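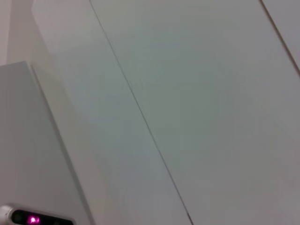
White panels close to the wrist camera at Stallaro.

Stallaro has started gathering examples for Rukik, a learning system meant to pack lunches with two arms. The company plans to record 700 runs by the end of August and has 300 so far, each one steered by a person from start to finish.

Unnur Bisgaard, who leads the recording, said every run is saved from the head and wrist cameras together. Wrist views with little in them are kept too — the system has to learn from those as well.

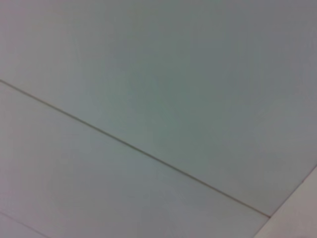 Seams between plain panels, from a wrist camera.

Operators work in shifts of 20 runs and swap the food between them. The current set uses a pear, a cucumber, an open plastic container and an insulated bag with a zipper.

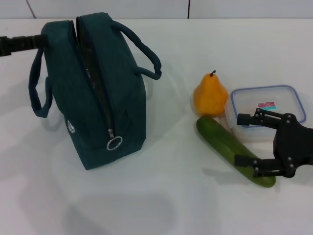 Halfdan Hjaltadóttir would like to see more failed attempts in the set, arguing that a system shown only clean runs has no idea what to do after a slip. Stallaro says 3 operators will record those next, starting with the zipper.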